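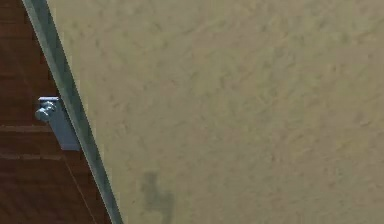
Vurkon Interior Lime Paint, Matte
Item 3247

We started carrying Vurkon a good while back, when Eskil Sandberg came home from a visit to Lestport with a sample pot in his coat pocket and paint on both sleeves, and we've been fond of it ever since. It's a soft, flat wall paint with real lime in it, and it dries with that gentle, cloudy look you see in old farmhouses (the good kind of old, with deep windowsills and a cat somewhere). Two people can stand in front of the same wall and argue happily over whether it's plain or patterned!

The paint comes thick, almost like yogurt, and goes on with a wide brush in short, crossing strokes. Please don't worry if the first coat looks like a terrible mistake. It goes on dark and streaky, then lightens as it dries, and the second coat pulls everything together. Most rooms are happy with two. If you're covering a strong color, plan on three.

What's in the range
Colors: Oat, Dune, Pebble, Barn Door, Rye, Fog, Moss and Plain White
Sizes: quart, gallon and the big pail
Finish: flat matte, no shine at any angle
Clean-up: water and a little dish soap, before it dries

Oat and Dune are the ones we reorder most. Dune leans a touch yellow in afternoon sun and goes grayer on a cloudy day, so do paint a good big test patch and live with it for a while before you buy the pail. A patch the size of a dinner tray is about right. Move a lamp near it in the evening, too.

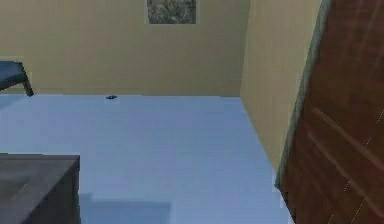
Getting your walls ready

New plaster needs to be fully dry. Over old latex paint, wash the wall, let it dry, and brush on one coat of Benditz mineral primer so the lime has something to grip. Fill nail holes with a mineral filler, and sand lightly once it's set. Wear gloves and safety glasses, please, as lime is hard on skin and eyes. Åsmund Myklebust at our front counter will gladly talk brushes with you for as long as you like, and his favorite is the wide Engebretsen block brush, which holds plenty of paint without dripping down your wrist.

Stir the pot well before you begin and again whenever you stop for coffee. Keep a wet edge, finish one whole wall before you rest, and save a small jar of the leftover paint for touch-ups.

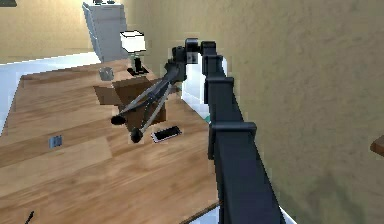 Can I use it in a bathroom?
It does nicely in a powder room or on walls well away from the tub, but keep it out of the shower and off any spot that gets splashed every day.

Pails are mixed to order and can't be returned once tinted. Quarts and gallons in Plain White are kept on the shelf. The next delivery of Moss is due in September, and we're happy to put your name on a can.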